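홈 지원 접수내역 설명서 부품 로그인

문의 3821: 이불 코스에서 탈수가 끝나지 않음
제품: Kusport 드럼세탁기 1661
앱: Firkusport
설치 장소: Ogunleye 게스트하우스 세탁실
상태: 종결

최초 접수 내용

이불 코스로 돌리면 헹굼까지는 정상인데 탈수에서 멈춥니다. 드럼이 천천히 몇 바퀴 돌다가 서고, 반대로 돌다가 다시 섭니다. 남은 시간 표시는 9분에서 더 줄지 않습니다. 오류 코드는 뜨지 않습니다. 앱에는 계속 "탈수 중"으로 나옵니다. 어제는 125분 넘게 그 상태로 있어서 제가 전원을 껐습니다. 문을 열어 보니 이불이 한쪽으로 뭉쳐 있고 물이 꽤 남아 있었습니다.

수건이나 옷을 표준 코스로 돌리면 문제없이 끝납니다. 침대 시트만 넣었을 때도 괜찮습니다. 솜이 든 이불이나 두꺼운 담요가 들어가면 증상이 나옵니다. 설치한 지 2년 됐고 작년 겨울까지는 같은 침구로 이런 일이 없었습니다. 8월에 세탁기를 벽 쪽으로 조금 옮긴 적이 있습니다.

세탁은 보통 방 하나에서 나온 침구를 한 번에 넣습니다. 커버를 벗기지 않고 넣을 때도 있습니다. 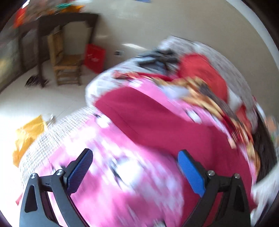 분홍색 꽃 모양 무늬와 진한 자홍색, 흰색 천이 겹친 침구 더미

1차 답변

탈수 초기에 드럼이 짧게 돌다 서기를 반복하는 것은 세탁물 쏠림을 감지했을 때의 동작입니다. 두꺼운 침구를 여러 장 같이 넣으면 물을 머금은 쪽으로 무게가 몰려서 고속 탈수로 넘어가지 못합니다. 다음 순서로 확인해 주십시오.

1. 이불 한 장만 넣고 이불 코스를 실행합니다. 담요는 따로 돌립니다.
2. 탈수 속도를 기본값에서 780rpm으로 낮춥니다. 앱에서는 코스 설정, 탈수 메뉴에 있습니다.
3. 배수 필터를 열어 이물질을 제거합니다. 열기 전에 잔수 호스로 물을 먼저 뺍니다.
4. 빈 드럼으로 헹굼+탈수를 한 번 실행하고 본체가 흔들리는지 봅니다.

결과를 단계별로 적어 주시면 다음 조치를 안내하겠습니다.

사용자 확인 결과

1번: 이불 한 장만 넣었습니다. 여전히 9분에서 멈췄지만 이번에는 스무 분쯤 뒤에 고속 탈수로 넘어가 끝났습니다. 담요 한 장만 넣은 경우는 바로 끝났습니다.

2번: 780rpm으로 바꾼 뒤 이불 한 장을 다시 돌렸습니다. 차이를 모르겠습니다. 멈추는 시점이 같습니다.

3번: 필터에서 실밥과 머리핀이 나왔습니다. 물은 잘 빠졌습니다. 청소하고 나서도 증상은 그대로입니다.

4번: 빈 드럼에서도 고속으로 올라갈 때 본체가 앞뒤로 흔들립니다. 왼쪽 앞 모서리를 손으로 누르면 약간 내려갑니다. 전에는 이렇지 않았던 것 같습니다.

추가로 앱에서 이상한 점이 있습니다. 본체 화면은 9분인데 Firkusport에는 31분으로 나올 때가 있습니다. 앱을 지웠다가 다시 깔아도 같습니다.

2차 답변

4번 결과로 보아 수평 불량일 가능성이 높습니다. 본체가 기울어 있으면 빈 드럼일 때는 탈수가 진행되지만, 무거운 침구가 들어가면 흔들림이 허용치를 넘어 속도를 올리지 못합니다. 속도를 낮춰도 차이가 없었던 것은 감지가 그보다 훨씬 낮은 회전수에서 이루어지기 때문입니다.

수평 조정 방법은 다음과 같습니다.

- 전원 플러그를 뽑고 급수 밸브를 잠급니다.
- 상판 가운데에 수평계를 올려 앞뒤, 좌우를 각각 확인합니다.
- 뜬 쪽 다리의 고정 너트를 풀고 다리를 돌려 바닥에 닿게 합니다.
- 수평이 맞으면 고정 너트를 본체 쪽으로 끝까지 조입니다.
- 네 모서리를 대각선으로 눌러 봅니다. 움직이면 다시 조정합니다.

다리 밑에 종이나 고무판을 접어 끼우는 것은 권하지 않습니다. 진동으로 빠지면 다시 기울어집니다.

앱의 남은 시간은 본체에서 주기적으로 받아 오는 값이라, 쏠림 때문에 탈수를 다시 시도하는 동안에는 본체와 다르게 나올 수 있습니다. 본체 표시를 기준으로 보시면 됩니다.

사용자 확인 결과

왼쪽 앞다리의 고정 너트가 풀려 있었습니다. 너트는 손으로도 돌아갔습니다. 다리를 내려 맞추고 스패너로 조였습니다. 수평계 기포는 앞뒤, 좌우 모두 가운데에 옵니다. 대각선으로 눌러도 움직이지 않습니다.

토요일에 이불 한 장을 이불 코스로 돌렸습니다. 9분에서 한 번 멈칫하고 바로 고속으로 넘어갔습니다. 같은 날 오후에 이불과 담요를 같이 넣었더니 다시 멈췄습니다. 멈춘 상태에서 일시정지하고, 물을 뺀 뒤 문을 열어 뭉친 것을 펴고 다시 탈수만 돌리니 끝났습니다. 두 장을 같이 넣는 것은 이제 안 되는 건지 궁금합니다. 방마다 이불과 담요가 한 벌씩이라 나눠 돌리면 오전에 다 못 끝냅니다.

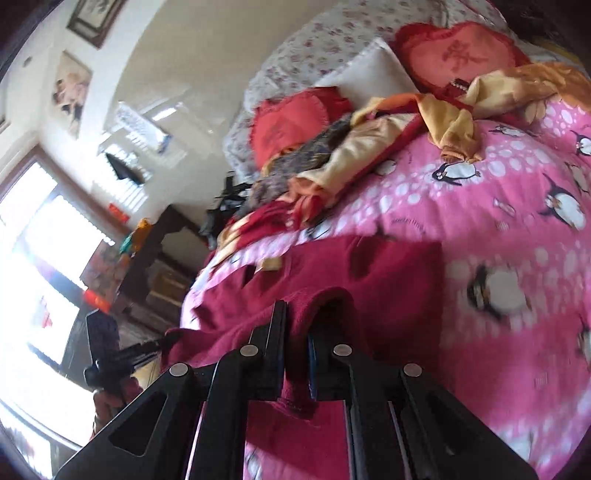

Druvbridge: 재질이 다른 침구를 섞으면 수평이 맞아도 멈출 수 있습니다. 솜이불은 물을 많이 머금고 플리스 담요는 금방 빠지니 무게가 고르게 퍼지지 않습니다. 담요끼리 두 장, 이불은 한 장씩으로 나누시고, 담요는 표준 코스로 돌리면 이불 코스보다 빨리 끝납니다. 이불은 세로로 접은 다음 드럼 안쪽 벽을 따라 둥글게 넣어 주십시오. 둘둘 말아서 가운데로 밀어 넣으면 한쪽으로 뭉치기 쉽습니다. 세탁망은 이불에는 쓰지 마십시오.

사용자 확인 결과

말씀하신 대로 담요 두 장을 표준으로, 이불을 한 장씩 이불 코스로 돌렸습니다. 네 번 연속 중간에 멈추지 않고 끝났습니다. 탈수 속도는 기본값으로 되돌렸습니다. 앱과 본체의 시간 차이도 이번에는 없었습니다. 세탁실 벽에 담요와 이불을 나눠 넣으라고 적어 붙였습니다.

본체와 벽 사이가 손가락 두 개 정도인데 이대로 둬도 되는지만 알려 주세요.

최종 답변

벽에 닿지 않고 급수 호스가 꺾이지 않았으면 그대로 사용하셔도 됩니다. 고정 너트는 한 달 뒤에 한 번 더 확인해 주십시오. 같은 증상이 이불 한 장에서도 다시 나오면 완충 장치 점검이 필요하므로 이 문의 번호로 방문 접수를 해 주십시오.

처리 내용: 왼쪽 앞다리 수평 조정, 배수 필터 청소, 세탁물 분리 안내
교체 부품: 없음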